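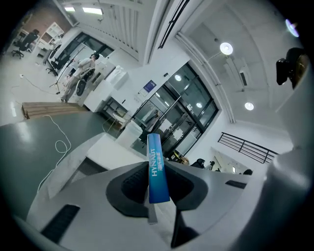

Page last changed: Saturday, 7:30 am

Polari review: the trajectory tool I now open before anything else

I've been using Polari every working day since March, and I like it enough that I want to get this written down while the early annoyances are still fresh. It's a desktop program for going through recordings made with hand-held grippers. You feed it the video, the pose track and the finger width signal, and it gives you aligned, trimmed, labeled episodes that a policy can train on. We used to do all that with a folder of scripts that only Valter Solberg could run without breaking something. (Valter wrote them. He was happy to see them go.)

Setup first. The installer is plain and quick, and the first launch asks for a calibration file for each gripper. If you have a left and a right, name them properly right then, because renaming a device later means rebuilding the index. I found that out with 2000 episodes already loaded. The rebuild ran while I ate lunch and nothing got lost, but a warning would have been nice.

The timeline is the part I'd pay for by itself. Camera on top, finger width under it, then speed, then tracking confidence. Drag across any stretch and all four move together with no lag at all on my machine, a dull office desktop with a midrange graphics card. Our old viewer would stutter if you looked at it wrong. Now I can spot a bad grasp from the width curve before I've even watched the clip: the fingers close, the curve flattens at the width of a box, and then it sags toward zero when the box slips out. Once you've seen that sag a few times you see it everywhere!

Tracking repair is where I expected to be let down. Big rooms with glass doors and bright round lamps are hard on visual tracking - reflections get picked up as if they were real corners, and then the path takes a little hop sideways. Polari marks those hops in orange and offers a repair that leans on the inertial data for the missing stretch. It works well for short gaps. On anything longer than a second or so I throw the episode out, and I'd tell you to do the same. The repaired path looks lovely and smooth and I don't trust it one bit.

Two-handed work has its own panel. It takes the pose of one gripper relative to the other from a square marker when one is in view, and falls back on the shared map when it isn't. The switch between the two used to leave a small jump in the relative pose. Version 7 blends it, and our handover episodes got visibly cleaner.

Labels are fine. You can set your own phases (ours are reach, close, lift, carry, place, release) and the auto-segmenter guesses the boundaries from finger width and speed. It gets close and lift right nearly every time. It's poor at telling carry from reach if the person wanders around before setting the thing down, so I fix those by hand with the arrow keys. The keyboard shortcuts are great, by the way. Print the list. 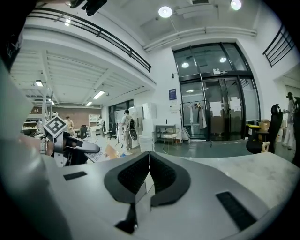
Can Polari line up two grippers that were started at different moments?
It can as long as both recordings carry a clock signal, and if they don't, you tap the fingers together at the start and match the two spikes by eye in the timeline.

Export is the weak spot. Xiao format is built in and quick. Josen needs a plug-in, and the plug-in flips the rotation order unless you tick a box on the second settings tab. We trained a whole policy on flipped wrists before Valter caught it - the arm reached for everything like it was trying to read its own watch. Please, please replay one episode in simulation before you export the rest.

I also tried Prullby for a couple of weeks, so a quick comparison. Prullby has nicer plots and much better search, where you can ask for every episode with a grasp narrower than 30 millimeters and get it right away. Polari's search is a text box that looks at file names. But Prullby has no tracking repair and it got slow on our longer recordings, and I went back without much of a struggle.

Things I'd still like to see:
Undo that survives a restart
Search by signal, as above
A batch mode that doesn't need the window open
Darker orange for the hop markers, which wash out on my monitor

Support answered both of my emails within a day, once with a patched build attached. I'm on 7 of those test builds now and only one has crashed on me, while loading a calibration file I had edited badly myself.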